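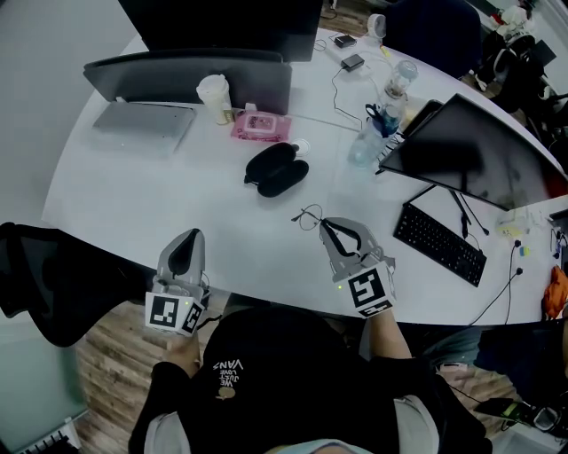
Handgreifer im Vergleich: welche Finger für dünne Sachen?

Startseite | Foren | Greifer & Arme | Neue Beiträge | Suche

drahtzieher
Moin zusammen, kurze Frage, muss gleich weiter. Wir vergleichen gerade Finger für die Handgreifer. Testobjekt Brille mit dünnem Drahtgestell, liegt flach auf weißem Tisch. Bügel greifen, anheben, ab ins Etui. Zwei Sätze da: die Standardfinger von Cullel und die weicheren von Jadell.

Bisheriger Stand: Jadell 80 Versuche, 74 sauber gegriffen. Cullel deutlich schlechter, rutscht am Bügel einfach drüber. Dafür ist Cullel bei dicken Teilen (Etui, Becher) ruhiger, die Jadell-Finger geben da seitlich nach.

Bleibt ihr bei einem Satz für alles oder wechselt ihr? Der Wechsel kostet uns jedesmal die Kalibrierung.

k_ohlsen
Ein Satz, immer. Wechseln heißt zwei Datensätze, die nicht zusammenpassen. Wenn die Finger anders nachgeben, lernt das Modell Matsch. Schon durchgemacht, 300 Aufnahmen für die Tonne.

Lejla Shehu
Seh ich anders. Wir mischen seit Dezember und es läuft. Muss halt im Datensatz stehen, welcher Finger dran war, sonst hat k_ohlsen recht. Insgesamt sind wir bei etwa 3.000 Aufnahmen, beide Sorten durcheinander.

Viel wichtiger find ich die Sicht der Greiferkamera. Wie viel vom Bild geht bei dir für den Greifer selbst drauf?

drahtzieher
Ziemlich viel. Untere Hälfte ist praktisch nur Gehäuse, rechts geht noch der Finger hoch. Hab ein Bild vom Tisch aus rausgezogen:

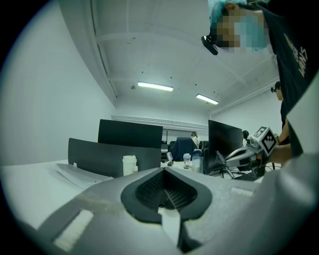 Blick aus der Greiferkamera, rechts der zweite Greifer mit Markerwürfel

k_ohlsen
Uff. Das ist mir zu viel Gehäuse. Kamera höher setzen oder steiler stellen, dann hast du mehr Tisch.

Lejla Shehu
Nicht steiler!! Dann verlierst du den Hintergrund, und Monitorkante, Trennwände usw. sind genau das, woran sich das Tracking festhält. Weißer Tisch allein gibt nix her. Dass der andere Greifer samt Marker mit drauf ist, ist doch super für die Abstände.

Höher setzen ok – aber dann neu kalibrieren, und zwar beide.

drahtzieher
Höher geht bei der Cerent-Halterung nicht ohne neues Teil. Könnte ich drucken, dauert halt.

takt80
Klinke mich mal ein. Hatte das Problem mit dem Drahtgestell auch, bei uns lags nicht am Finger sondern am Controller. Takács-Regler, Schließkraft viel zu früh auf Maximum, da springt der Bügel weg bevor der Finger richtig anliegt. Rampe flacher, danach gings auch mit harten Fingern.

k_ohlsen
@takt80 er hält die Dinger doch in der Hand?? Da regelt kein Controller was.

takt80
Ok stimmt, überlesen. Gilt dann für später, wenns auf den Arm geht. Trotzdem: von Hand genauso, langsam zumachen. Wer hektisch zudrückt, dem springt der Bügel auch weg.

Lejla Shehu
+1 für langsam. Und die Brille nicht immer gleich hinlegen, auch mal mit den Bügeln nach oben oder halb am Etui. Sonst vergleichst du die Finger nur für eine einzige Lage.

drahtzieher
Guter Punkt, lag bisher fast immer gleich. Mach heute nachmittag nochmal 80 mit Cullel, langsamer und mit wechselnder Lage, danach das gleiche mit Jadell. Halterung lass ich erstmal wie sie ist. Zahlen kommen hier rein.

k_ohlsen
Bin gespannt. Bleibe bei einem Satz.

Nach oben | Kontakt | Impressum | © Forum Greifer & Arme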